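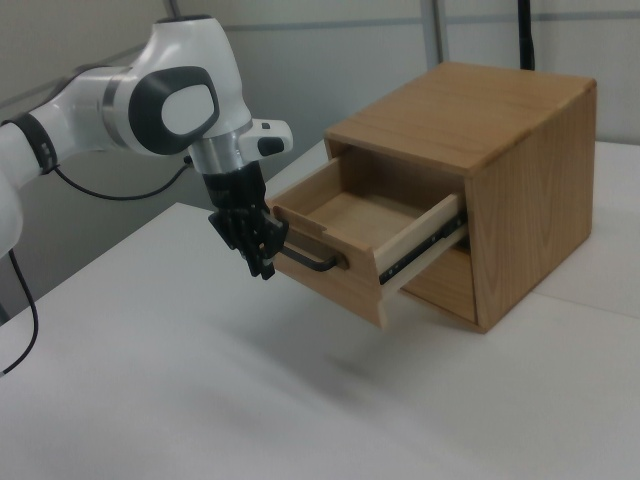 26/09/2023. Reading time: 3 min

Plunon want a deposit on the hand by January. I'm not sold – it holds a drawer handle, and so does a gripper.
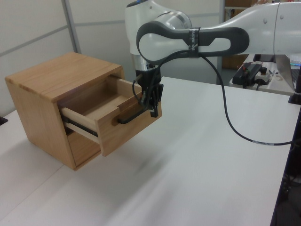
Keegan Pirihi thinks the gripper will do for every Wovwood job we have booked. Inclined to agree. Spares: 393 for fingers, cables extra. 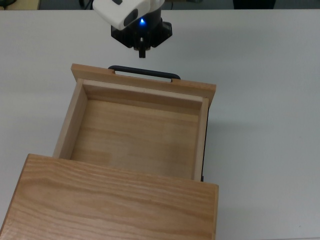 Drawer open, gripper over the handle.

Bullell quote still missing freight. Ask again.
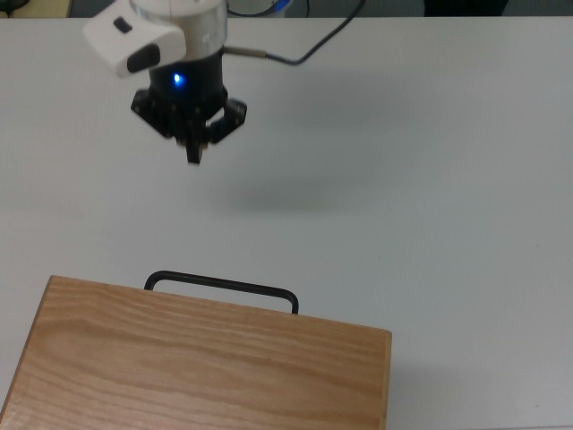

Fingers clear of the box.

No order yet.

Last updated: Tuesday

Comments
Lachlan Katene: Does 393 include tax?
Keegan Pirihi: No.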